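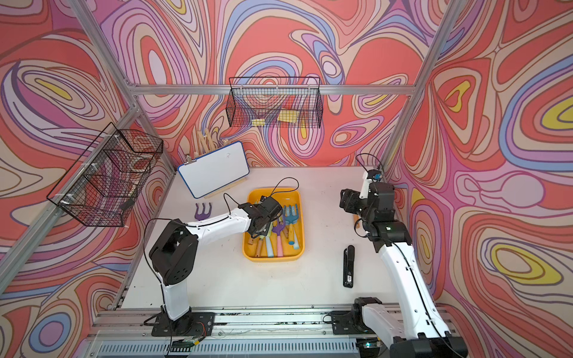 Community > Events > Studio Visits > Tisthorpe Open Day

Report on the Open Day at Grumar, Tisthorpe

In June a party from the Skelport Players' Association attended the open day held by Grumar, the studio responsible for the idle game Fiadzo. This report is provided for members who were unable to travel. It covers the morning presentation, the tour of the working areas and the question period. Members who do not play Fiadzo may wish to read the game's own help pages first, as several terms are used below without explanation.

Arrival and welcome

The studio occupies the upper floor of a former grain exchange, a short walk from Tisthorpe station. Doors opened at 9:30. Visitors were asked to sign in, to leave bags in the front office, and to refrain from recording in any room where unreleased work was on display. Our party numbered 12. Mansa Ankrah, head of community at Grumar, gave the welcome and introduced the staff who would be speaking.

Morning presentation

The first talk was given by Etornam Nartey, lead designer, on the subject of temple offerings. Ms. Nartey explained that the present offering system is the third to be used in the game. The first asked the player to choose each gift by hand. Few players did so after the opening week, and pilgrims would stand at the temple door holding goods until the log filled with complaints. Under the second system pilgrims gave away whatever they carried, including equipment they were wearing. Several members of our party remembered that period well.

The current system weighs the pilgrim's mood, the season and the last gift made. Ms. Nartey showed a chart of its inner workings and confirmed a point long argued on our boards: praising a pilgrim during an offering does shorten the ceremony, and it lowers the value of the blessing received. Scolding has no effect on the blessing. It does affect whether the pilgrim writes home afterward.

Theophilus Issahaku then spoke on the writing of diary entries. The game holds a large store of short lines, and each is checked by two readers before release. Lines sent in by players are read once a month. Mr. Issahaku stated that the most common reason for refusal is length, the second being jokes about cheese, of which the studio considers it has enough.

Tour of the working areas

Visitors were divided into two groups and taken through the art room, the sound booth and the server cupboard. In the art room the staff were preparing portraits for the autumn update, which will add 17 new companions. Rough sketches of 7 of these were shown. We were asked not to describe them and have respected that request. The sound booth is very small, and visitors entered in pairs. Each pair was invited to record a footstep on gravel, with the understanding that the best might be used in the game.

Lunch was served at noon in the meeting room. The soup was good. Those who had asked for a meal without dairy were looked after promptly.

Question period

The afternoon session was chaired by Ms. Ankrah. The main points were as follows.

On guild limits: the limit of 10 active quests per guild will remain for the present. The studio accepts that larger guilds find it restrictive.

On lost pilgrims: accounts left idle for a year are not deleted. The pilgrim is moved to an inn and may be collected at any time without charge.

On the river map: no date was offered. Mr. Issahaku said that work had started and had been stopped twice.

On trading between players: this is not planned.

The session closed at 3:45, and our party returned by the 4:20 train. The Association thanks Grumar for its hospitality. Members wishing to see the handout from Ms. Nartey's talk may request a copy from the secretary.

Report submitted by Iddrisu Antwi, Secretary

Comments (3)

mossy_lantern: So the praise thing is real! I have been telling my guild this for ages and they all said it was luck.

Kwaku Antwi: Good report. Was anything said about pilgrims who refuse to leave the inn once collected? Mine has been there since spring.

harrowgate_pip: Still no river map. Thanks for asking, anyway.

Contact the Secretary | Copyright Skelport Players' Association | Back to top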